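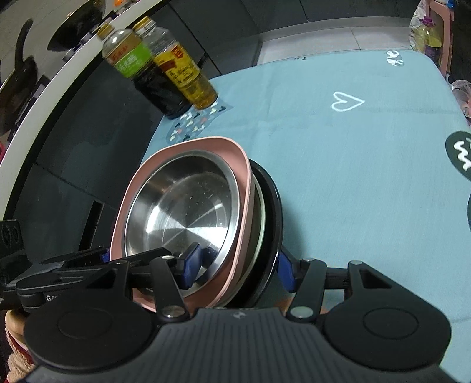
3. 食卓の片づけとボウルの重ね方

さて、ここからは食後のテーブルの話です。前の章で配膳の並べ方を決めたので、今度はそれを逆向きにたどっていきます。といっても、私は逆向きに全部やるのはあまり好きではなくて、まずボウルだけ先に引き上げてしまいます。テーブルの上でいちばん場所を取っているのがボウルですからね!

この手引きは、グリラルステッド(Grilalstead)の共同キッチンを使う人向けに私がまとめているものです。以前はレメディオス・プリエトさんが書いた一枚紙が壁に貼ってあったのですが、ボウルの種類が増えて、とうとう書ききれなくなりました。中身の半分くらいは今でもレメディオスさんの教えのままです。

3-1 用意するもの

・重ねるボウル(ピンクの角の丸い四角いもの、ステンレスの丸いもの、黒い丸いもの)
・乾いたふきん 2枚
・ゴムべら(なければキッチンペーパーで代用)
・テーブルクロス用の固くしぼった布

ふきんは1枚で済ませようと思えば済むのですが、ステンレスを拭いたあとのふきんでピンクのボウルを拭くと、どうも跡が残る気がします。気のせいかもしれません。でも私は分けています。

3-2 手順

1. ボウルの中身を空にします。ソースやドレッシングが残っていたら、ゴムべらでぐるっと集めて捨ててください。食べ残しが入ったまま重ねると、下のボウルの内側と上のボウルの底が両方べたべたになって、洗うのが倍の手間になります(やりました、何度も)。

2. いちばん外側になるボウルを手前に置きます。うちではピンクのボウルが外側です。縁が厚いので、持ち上げるときに指をかけやすいんですよ。

3. ステンレスのボウルをピンクの中に入れます。真上からまっすぐ落とさず、片側の縁を先に当ててから、そっと寝かせるように下ろします。音がぜんぜん違います。夜9時を過ぎて片づけるときは、とくにここを丁寧にお願いします。

4. 黒いボウルを合わせます。ぴったり収まらないこともありますが、押し込まないでください。内側の縁にクリーム色の輪が入っているほうが上です。少し浮いているくらいでちょうどいいです。

5. 重ねた束を持ち上げます。縁を内と外からはさむように持ち、もう片方の手を底に添えます。内側のボウルの縁だけをつまんで持つと、外側のピンクだけがするっと抜けて落ちることがあるので、必ず全部まとめてつかんでください。

6. そのまま流しへ運びます。運ぶ途中で傾いても、しっかりはさめていれば大丈夫。慌てて持ち直すほうが危ないです。

注意:一度に重ねるのは三つまでにしてください。四つ目を載せたくなる気持ちはとてもよくわかりますが、流しまでの角で肩をぶつけたら終わりです。

3-3 水滴が残っているとき

洗ったボウルをすぐまた使う日は、ステンレスの内側に水滴や細かい点々がついたままになりがちです。サラダをあえる程度なら、私はあまり気にしません。ただし、棚にしまうときは話が別です。

1. ステンレスの内側を、円を描くように拭きます。ブラシで磨いたような丸い筋がもともと入っているので、その向きに沿って拭くと拭きむらが目立ちません。

2. 縁の折り返しを指でなぞって、水が隠れていないか確かめます。

3. 伏せて30分置きます。急ぐときは20分でもかまいませんが、そのときは重ねずに一つずつ並べてください。

4. 乾いたら、3-2と同じ順番で重ねて棚へ。

メモ:白い点が拭いても取れないときは、水あかのことが多いです。ぬるま湯100ミリリットルにクエン酸をほんのひとつまみ溶かして、布に含ませて拭き、そのあと水でよくすすぎます。ピンクと黒のボウルにはやらないでください。どちらも素材の表示を見つけられなくて、まだ試していないんです。

3-4 調味料のボトル

ボウルがなくなると、テーブルの奥がすっきり見えてきます。ボトル類はここで初めて動かします。先に動かすと、ボウルを取ろうと伸ばした腕で倒します。私だけかと思っていたら、オランレワジュ・オグンディペさんも同じことをして、口から中身がぴゅっと……。以来、この順番です。

1. ボトルの口のまわりを拭きます。固まっていたら、つまようじで軽くつついてから拭いてください。
2. ボトルの底を拭きます。忘れられがちですが、クロスに丸い跡をつける犯人はほぼここです。
3. ふたを確かめて、二本並べたまま冷蔵庫のドアポケットへ。常温でいいものは、配膳棚の下の段に戻します。

3-5 テーブルクロス

水色のクロスは、外さずにその場で拭きます。ハートの絵や動物の絵が入っていて、子どもたちにはたいへん人気です。ベガ・サルミエントさんのところでは席決めが毎回もめるそうで、「大きいハートの前」がいちばん強い席なのだとか。

1. パンくずを手前に集めて、皿で受けます。床に払わないでくださいね。
2. 固くしぼった布で、奥から手前へ拭きます。
3. 印刷の部分は力を入れずに。文字や絵のところをごしごしこすると、だんだん薄くなってしまいます。油じみには、薄めた台所用洗剤を布につけて、とんとんとたたきます。
4. 乾いたふきんで仕上げます。水気が残ったままランチョンマットを敷くと、翌朝ぺたりと貼りついています。

注意:熱い鍋をクロスに直接置かないでください。鍋敷きは流しの左の引き出しに入っています。8月に一枚なくなって、まだ戻ってきていません。見かけた人は引き出しへお願いします!

3-6 よくあるつまずき

ボウルが抜けなくなった
 冷たい水を内側のボウルに入れ、外側をぬるま湯に少しつけます。しばらくしたら、まっすぐ引かずに、少しひねりながら外します。熱湯は使わないでください。

黒いボウルだけ棚に入らない
 棚板の位置を一段下げてください。ラミロ・ガリドさんが奥のピンを付け替えてくれたので、今は手で動かせます。

重ねる順番を忘れた
 棚の扉の内側に順番を書いた紙が貼ってあります。私の字で読みにくいのは、どうかご容赦を。

次の章は、流しの排水かごとスポンジの交換についてです。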